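Filed under: Home Builds > Arms & Grippers > Work in Progress

Foam tray sorter, thread 2 (the gripper is finally on!)

zasden_garage
OK so the first thread got long and most of it was me complaining about stepper noise, so fresh start. Quick recap for anyone new: Kwadwo Eshun and I are building a shape sorter in my half of the Lougher Street shop. Parts go on the floor of a gray bin, a gripper comes down, picks one up, puts it in the pocket that fits. A toddler toy with a power supply, basically. I love it so much.

We've settled on the green foam for the tray. Kwadwo wanted to print it, but I tried a print and every near miss was a loud crunch and a skipped step. Foam gives a little. You come in slightly crooked and the part sort of finds its own way down.

The bad news is the arch. Round parts go great, the hexagon goes okay, and the arch drives me up the wall. I ran 30 tries at it over two evenings and got it to seat in 4. FOUR. Everything else about this build makes me happy!

ewstrebel
Four out of 30 is a grip problem, not a foam problem. Is the arch turning in the fingers before you get it over the tray? Mine did that with anything that had a curve on the side I was squeezing. I'd also like to see how you've laid the bin out. How far is the tray from the walls?

osian_h
Following this one. I was about to cut my own tray from the same sort of foam and would rather copy your mistakes than make new ones. Did you cut it by hand? What do you do about the fuzzy edges?

zasden_garage
@osian_h By hand, yes, with a lot of fresh blades. Change the blade long before you think you need to. For the round pockets I used a sharpened tube and twisted it. The star took me an entire Saturday's worth of podcasts and I would not do it again without a hot knife.

@ewstrebel It does turn, yes! Not every time, which is what makes it so annoying. I've been closing on the outside of the legs, down low, so the curve is clear of the fingers, but it pitches forward on the way up and then I'm trying to put a tilted part into a straight pocket. Couple of shots of the bin so you can see how it's set up:

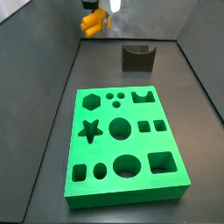
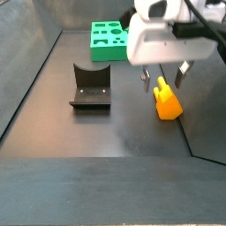 The sloping left wall was Kwadwo's idea, so a part that gets knocked slides back down toward the middle and doesn't wedge in a corner. Works really well on the round stuff. Less well on anything with a flat side.

The tray isn't fastened down. I know, I know. I like being able to spin it around and see if the code still copes, and it copes better than I do. What I have to do after every move is touch off on two corners, and that eats up more of the evening than the sorting does.

ewstrebel
Thanks, that helps. I'd stop right there and bolt the tray. You're chasing two problems at once. If the tray can creep even a hair when a part lands badly, then your next try starts from a wrong number and you'll blame the gripper for it. Get the arch working with everything fixed, then unfix things one at a time.

sadia_w
I'm going to disagree with Engelbert a little, sorry! I ran a tray setup for most of a year and the moment I bolted mine down I quit fixing the actual trouble. I got everything tuned to one position and it looked wonderful, then I shifted the bench and it all fell apart. If the goal is a sorter that copes with a moved tray, keep moving the tray. Just write down which tries came after a move.

ewstrebel
Fair, but you had a working pick by then. He hasn't. Four out of 30!

sadia_w
Okay, point taken on the order of things. Still think a strip of grippy drawer liner under the foam gets you most of what bolts would, and it lifts right off.

zasden_garage
Oh I like the drawer liner. I have a roll of it in the kitchen that is about to disappear.

cuderell_kid
what fingers are you running? I've got the Cuderell printable set and the tips flex like crazy if you squeeze hard

zasden_garage
We swap a lot, so don't take any of it as final. I did try the Cuderell ones early on and had the same thing happen. Printing them with more walls helped, then I stuck a bit of bike inner tube on the tips and that helped a lot more. Rubber beats force. I turned the grip current way down after that and parts quit squirting out sideways.

osian_h
Inner tube is such a good tip, thank you. Which glue? Mine peel off after a day.

zasden_garage
Contact cement, both sides, wait until it's barely tacky, then press. Rough up the rubber with sandpaper first. Mine have lasted since July.

etenesh.h
Hi all, longtime reader. On the arch pitching forward: have you tried grabbing it across the thin direction, front face to back face? You'd have two flat faces to hold and the curve doesn't come into it at all. You would have to turn the wrist a quarter turn to place it, but your wrist turns, right?

zasden_garage
@etenesh.h It does turn! And I've been avoiding it, because the cable is short and I've yanked the plug out twice. But you're right, front to back is the obvious grip and I've been stubborn about it. I'm going to order a longer cable from Cuvport tonight and in the meantime just turn the tray so the arch pocket faces the way I need. (See, Engelbert, a loose tray is good for something.)

ewstrebel
I walked into that one.

etenesh.h
Also leave more room around that pocket. Mine were cut dead to size and I had to open all of them up. A nail file works nicely on foam.

zasden_garage
Update, 11:40 at night, I should be asleep. Drawer liner down, gripping front to back, tray turned, arch pocket filed a tiny bit wider on the curved side. Ran another 30. It seated in 22!!! Kwadwo heard me yell from the parking lot.

The misses were nearly all the same miss: one leg in and the other sitting up on the foam. So I want to try a little wiggle on the way down next, small circles, low current, and let it drop when the height reading changes. Has anyone done that without chewing up the pocket edges?

sadia_w
Congratulations, that's a huge jump! For the wiggle, I'd go side to side along the long edge of the part and skip the circles. Circles wore my pockets into ovals. I'll dig out my settings when I'm back at the bench.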